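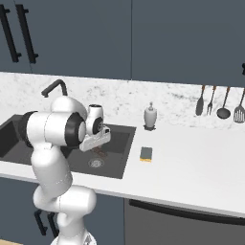
Let Your Guests Do the Dishes

I was raised to believe that a guest in your home should never touch a dish towel. My mother held to this the way other people's mothers held to church, and if a visitor so much as stood up with a plate in her hand there would be a small scuffle in the doorway of the kitchen, very polite and very fierce, which my mother always won. I carried the rule with me into my own adult life without once looking at it. I am 77 now, and I have looked at it, and I think it's a bad rule. I think it has made a lot of good people lonelier than they needed to be, and I would like to argue for getting rid of it.

Let me start with the way an evening goes when the rule is in force. You've had six people to supper. It was a nice supper, and the chicken held up, and the talk was lively for a good hour. Then the plates are empty and everybody feels that little drop, like a swing at the bottom of its arc. Somebody says, "Can I help with anything?" and you say, "Oh no, sit, sit, leave it all," and they sit. And then what? You sit too, with half your mind on the roasting pan. The talk gets a bit thin. People start to look at the time on the oven through the kitchen door. By nine or so they've gone home with their coats buttoned and you are standing there by yourself with your sleeves pushed up and the radio on low, doing a job that would have taken four people no time at all.

Now let me tell you about the house my late husband and I used to rent at Fenent, on the lake, for two weeks every summer when our children were young. It was over 50 miles from the nearest place you could buy a decent tomato, and it had no dishwasher and a kitchen you could just about turn around in. We shared it with two other families, so there was no hostess and no guest, only a lot of sunburned people and a mountain of plates. Everyone washed. Everyone dried. And if you asked me today to tell you what I remember of those summers, I'd tell you a little about the lake, but I would tell you a great deal about that sink. It was there that I first heard that one of our friends was thinking of leaving the law. It was there that my son, who was 14 and wasn't speaking to any of us that year, told one of the other fathers all about a girl. He'd never have said it across a table. He said it to the bottom of a saucepan.

I have thought a lot about why this should be, and my best answer is that people talk more easily when they're standing side by side and have something to do with their hands. Anyone who has driven a teenager anywhere knows this already. At the table you have to look at each other, and there's a kind of performance in it, even among old friends. You bring your good stories. At the sink you have the window, or the tiles, or the fork you're going after with your thumbnail, and the silences don't weigh anything. You can leave a sentence lying there and pick it up again three glasses later.

There's another side of it, and I was slower to see this one, probably because I liked being the hostess and had no wish to examine it too closely. When you won't let a person help you, you keep her a visitor. You may mean it as kindness (I certainly did) but she goes home a little bit in your debt, and she knows it, and the next time she has you over she'll feel she has to put on just as big a show. Before long you're both seeing each other three times a year because neither of you can face the work. I had a neighbor on Valderrama Street like that for close to twenty years. We were very fond of each other. We had the most beautiful dinners, with cloth napkins and a cheese course, and I don't believe I ever knew where she kept her spoons.

Then I had my hip done, in March of a very icy year, and she came over with soup and walked right past me into my kitchen and started opening drawers. I couldn't do a thing about it. I sat on a chair with my bad leg out and gave directions, and she washed up a whole weekend's worth of cups while she told me things about her marriage that I had never guessed in all those years of cheese. After that we hardly bothered with the dinners. She'd come by and have whatever I was having, and we would clean up after, and we saw each other all the time until she moved to be near her daughter. I'm grateful for those last years with her and a little cross about the first twenty.

I know the objections, and I've made most of them myself. The first is that a guest won't do it properly. Well, she won't! She will use far too much soap. She'll put your good knife in the bottom of the water where you can't see it, and she'll dry the wooden spoons and put them away damp, and for a week you'll be hunting for the colander. I've had a platter chipped that came down from my grandmother, and I minded, and I still mind some when I take it out. But I do take it out. I can tell you who chipped it and what she was laughing at when she did, and I can't say that much about most of the things in my cupboards.

The second objection is the machine. Nearly everybody has one now, and the young people in my family look at me with real tenderness when I go on about washing by hand, as if I were recommending the butter churn. My daughter-in-law paid 600 dollars for hers, an Umov, and it's so quiet that you have to put your hand on it to know it's going. I have nothing against it. I ran a dishwasher myself for 30 years and was glad of it on a great many tired nights. But there are always the pots, and the wine glasses, and the big bowl that doesn't fit, and there's the scraping and the wiping down of the stove, and that's plenty to keep two people standing next to each other for the length of a good conversation. And if there isn't enough, I'll confess that I have been known to leave the salad things out on purpose.

The third objection is the serious one, and it came from a friend who read an early version of this and told me I was being sentimental. She pointed out that at most of the gatherings she'd been to in her life there was already a crowd in the kitchen after supper, and it was all women, while the men stayed put and talked about the county. She has a point, and I remember those evenings as well as she does. So let me be plain. When I say let your guests do the dishes I mean all of them, and if I had to choose I would start with whoever looks most comfortable in his chair. Hand him a towel. Don't make a speech about it. In my experience a man who has been handed a towel will generally follow it into the kitchen, and once there he's as likely as anyone to start talking.

I would add that there are people you should leave sitting, and you'll know who they are. The mother of a new baby should be left alone with her tea. So should anyone who cooks or cleans for a living. The woman who ran the Ulleo, the little lunch place where I used to meet my sister, told me once that the nicest thing anyone could do for her on her day off was to let her not get up, and I've never forgotten it. The point of the thing is to make people feel they belong in your house, and for some people that means putting up their feet.

As for how you go about it after a lifetime of saying "sit, sit," I found it very awkward at first. The words didn't want to come. What I do now is wait for the offer, which always comes, and then say, "Yes, would you? The towels are in the second drawer." It helps to have a job ready. It helps to have more than one towel, too, and clean ones, and to turn on a decent light over the sink so that no one feels she's been sent down to the scullery. I put the coffee on at the same time, and by the time the last pot is hanging up we're generally all in there, leaning on things, and we drink it standing. Last week two of my guests went on drying the same tray long after it was dry, and I let them, and cut up the rest of the pie.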